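Section 4. First Ferment: setting up your Karkeo yogurt and kefir maker

Read the whole section before you plug in. It's short. If you have the older Jevance base (gray dial, no display) the steps are the same but skip 4.3, you have no menu.

4.1 Before you start

You need:

The base unit with power cord
Inner pot and lid
Outer lid (the clear one)
Whole milk, enough to reach the fill line
Starter, either a packet or plain live yogurt
A clean spoon, a whisk, a thermometer if you own one

Packets of starter are small and get lost. So do the spare lid gaskets, the strainer clips and the little measuring scoop. Pick one spot for them now, near the machine, away from the stove. Unopened packets keep in a cool dry cupboard until the date on the packet. Opened ones go in the freezer, folded and clipped. 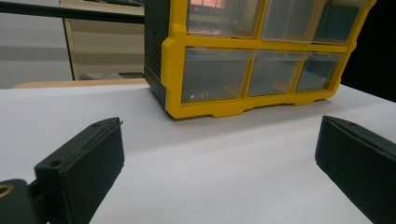 Small-parts drawers, clear fronts.

4.2 Washing and placing

1. Take everything out of the box. Check under the bottom tray, the second gasket is taped there.

2. Wash inner pot, both lids and the gaskets in hot soapy water. Rinse well. Soap left in the pot can spoil a batch.

3. Do NOT put the base in water. Wipe with a damp cloth only.

4. Pour boiling water into the inner pot, swirl, tip out. Air dry upside down on a clean towel. Don't wipe the inside with a dish cloth.

5. Stand the base on a flat surface. Not on top of the fridge (it shakes), not next to an open window.

6. Press the gasket into the groove of the inner lid. Flat side up. Run a finger all the way round, if it lifts anywhere take it out and start again.

CAUTION: the base has a warm plate in the middle. Let it cool before you clean it.

Note from Pirjo Aaltonen in our test kitchen: if the gasket is stiff, a minute in warm water fixes it. Don't oil it.

4.3 Setting the menu

1. Plug in. Display shows two dashes.

2. Press MODE until you see the letter for what you're making. Y is yogurt, K is kefir, C is soft cheese.

3. Press TIME. For a first yogurt set 9 hours. Plus and minus change it an hour at a time. Hold plus to go faster.

4. Don't press START yet. The pot is empty.

If the display goes dark while you read this, that's the sleep setting. Press any button, your time is still there.

Note: K mode runs at room temperature and only counts down. The plate stays off. People write in to say it's broken. It isn't.

4.4 Milk and starter

1. Heat the milk in a saucepan until it steams and tiny bubbles show at the edge. Keep stirring, it catches on the bottom fast. For thicker yogurt hold it there a few minutes longer.

2. Take off the heat and let it cool to just warm. A clean finger should be comfortable in it for a count of ten. Too hot kills the starter. Sink of cold water speeds this up.

3. Put 2 spoonfuls of live yogurt in a cup, or one packet of starter. Add a splash of the warm milk. Whisk until there's no lumps.

4. Pour the cup back into the rest of the milk. Stir gently, top to bottom.

5. Pour into the inner pot. Stop at the fill line. Over the line and it comes up through the lid vent.

6. Inner lid on, pot in base, clear lid on top. Press START. One long beep.

CAUTION: don't use flavored yogurt as a starter. Sugar and fruit give you a thin, odd tasting batch and sometimes mold.

Long-life milk works and you can skip the heating step. Warm it a little if it came from the fridge. Skim milk works too but sets soft. Lauri Seppälä, who wrote most of the recipe cards, adds 34 g of dry milk powder to a pot of skim. Whisk it in before heating.

Plant milks: see Section 7. Soy sets well, oat mostly doesn't.

4.5 While it runs

Leave it alone. Don't lift the lid to look, don't move the base, don't stir. Starting at 9 in the evening means it's done at 6 in the morning, which suits most households.

When time is up the machine beeps and the plate switches off. It doesn't chill the yogurt. Get it into the fridge soon after, lid on, and give it at least four hours before you eat it. It thickens as it cools.

Whey on top is normal. Pour it off or stir it back in.

4.6 Saving starter for the next batch

1. Before anyone gets at the pot with a spoon, take out 100 g into a small clean jar.

2. Lid on, label it, back of the fridge.

3. Use it within a week. Make on Friday, use by the next Friday.

4. After several batches the set gets weaker. Start over with a fresh packet. 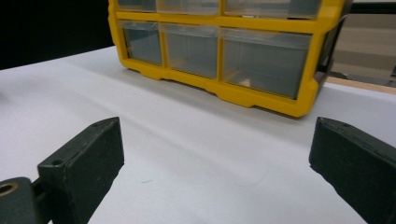 Starter packets come in three kinds and they look alike once they're out of the carton, so sort them the day you open it. Mild, tangy and kefir, never mixed in one bag. A baggie per kind with the date written on it is plenty. If you go for a drawer unit get one with clear drawers, like this yellow one, so you can see what's in there without opening each. Keep cheese cloth and clips apart from the packets, they're often damp and packets hate damp. Kefir grains are a diferent matter, they're alive and wet and live in milk in the fridge between batches, see Section 6.

4.7 If it didn't work

Still liquid after the full time: milk too hot when the starter went in, or old starter. Run two more hours. If no change, use it for pancakes, provided it smells clean.

Grainy: milk heated too fast, or starter not whisked in. Safe to eat. Strain it.

Too sour: cut an hour next time.

Slimy or stringy: pot was too cool. Check for drafts.

Pink, orange or fuzzy spots: throw it all out, including the saved starter. Scald pot and lids and begin with a new packet. Don't scoop around it.

E2 on the display: pot isn't seated. Lift out, wipe the plate dry, put back, turn a quarter until it drops.

Beeps every few seconds: clear lid is not on.

4.8 Spares

Gaskets, inner lids and strainer clips are sold through Weltimard. Have the model number ready, it's on the underside of the base (empty the pot first please). Starter packets from other makers are fine to use. Folow their dose, not ours.

Questions on recipes go to Joni Saarinen at the help desk, mornings only. Power cord or display faults go to the repair desk, use the card in the box.

Next: Section 5, Straining and soft cheese.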